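Zasard Hardwax Oil for Pale Wood and Wood-Look Tables

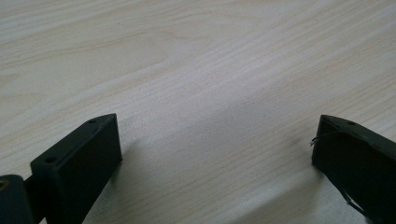

Pale tabletop, soft grain, matte with a slight sheen.

SKU: ZHO-PALE
Sizes: small tin, large tin
Availability: In stock

Add to cart | Save to list | Ask us a question

We get a lot of letters from folks who bought a light table because they loved how light it was, and then put the wrong oil on it and watched it turn the color of weak tea. It's a sad feeling, and I've had it myself with a birch desk I still can't look at. So when Zasard sent us samples of their pale formula, we were more than a little curious, and after trying it on just about everything in the shop (including a breadboard that wasn't supposed to be part of the test) we decided to carry it all year long.

The trick is a tiny bit of white pigment in the oil, just enough to cancel out the yellow that most oils bring along with them. You won't see it as paint and it won't fill up the grain. What you get is wood that looks a lot like it did the day it was sanded, with a soft low sheen and a nice dry feel under your hand.

Will it work on my table?

If the top is solid wood, yes, almost certainly. Ash, maple, birch, beech and pine all take it beautifully. White oak is lovely too, though it drinks up a bit more, so buy the larger tin if you're on the fence.

If the top is real wood veneer, you can use it, but please go easy with the sandpaper! Veneer is thin and there's no putting it back. A light rub with a fine pad is all it wants.

If the top is laminate, the oil has nowhere to soak in and will sit there being sticky until you wipe it off again. For those tables we'd point you to the Reteck Surface Cleaner, which we also stock, and which does a very nice job on fingerprints and that gray film that builds up where people rest their arms. Not sure which kind you have? Look at the edge, or better yet the underside. On solid wood the grain carries on around the corner. If you still can't tell, write to us and we'll try to help you figure it out.

How to put it on

Clean the table and let it dry overnight. Sand lightly, going with the grain, and wipe off every bit of dust. Stir the tin well, right down to the bottom, where the pigment likes to settle, and then stir it again halfway through the job.

Work in small patches with a white pad or a lint-free cloth. Rub the oil in, wait until the wood has had its fill, then wipe off everything that's left on top. People tend to leave too much on. If the surface feels greasy, keep wiping.

Let the first coat dry for 12 hours and do it all over again. Most tables are happy with 2 coats. Give it 24 hours after the last one before you set anything on it, and keep hot pans and wet glasses away for the first week or so while it finishes hardening.

One safety note, and please do read it: oily rags can heat up and catch fire all by themselves. Lay them flat outdoors to dry, or soak them in water and seal them in a metal can before you throw them out.

Looking after it

Day to day, a damp cloth and a drop of mild soap is plenty. Skip the vinegar and anything with bleach. If a spot gets dull (usually where the kids do homework) you can touch up just that spot without redoing the whole top, and it blends in so well that I had trouble finding my own repair afterward.

Goes well with

Gernberg White Pads, fine. They don't shed and they don't leave color behind.
Jitpraphai Cotton Cloths. Washable, though not after you've used them for oil.
Reteck Surface Cleaner, for laminate and sealed tops.

Shipping and returns

Tins ship by ground only. Unopened tins can come back to us for a full refund, and if yours arrives dented or leaking just send a note with your order number and we'll get another one on its way. We had a batch of loose lids in July and Zasard has changed the seal, so that should be behind us now.

Page updated 2023-12-23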